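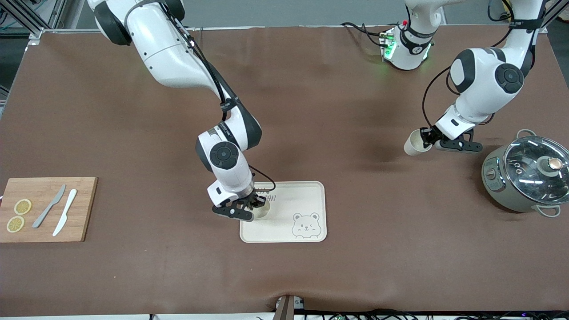 gearmoth: So did you end up paying for the Ploria plan or are you still on the free one? I'm looking at the same two-arm kit and the price page makes my head hurt.

tallowbend
7 September 2024
Paid! Went for the yearly, 379 with the spare finger pads thrown in. Drinks station stuff is what I bought it for, cups and trays mostly, and I've been having a blast with it (my kitchen table has not). Setup took me 3 evenings and most of that was cables.

okra_dad
I had the Ploria kit in April and sent it back. Grip force slider is way too coarse for paper cups. You get limp or you get crushed, take your pick. Fultorex does this better for less, I paid 276.

tallowbend
Did you update the firmware though? Mine has 14 steps on that slider now. I'm running paper cups on step 2 and I'm happy with it.

okra_dad
Mine had five. Ok, fair, but shipping a kit like that in the first place still bugs me.

gearmoth
Isn't Fultorex one arm only at that price?

okra_dad
Yes. One arm is plenty for cups.

quillfish88
Disagree, the minute you want to hold one thing and move another you need the second arm. Get it from Śliwiński if you're in Europe, they answer emails. Jekside never wrote me back about a dead wrist joint.

gearmoth
Does the yearly plan renew by itself?

tallowbend
Yep, you have to switch it off under billing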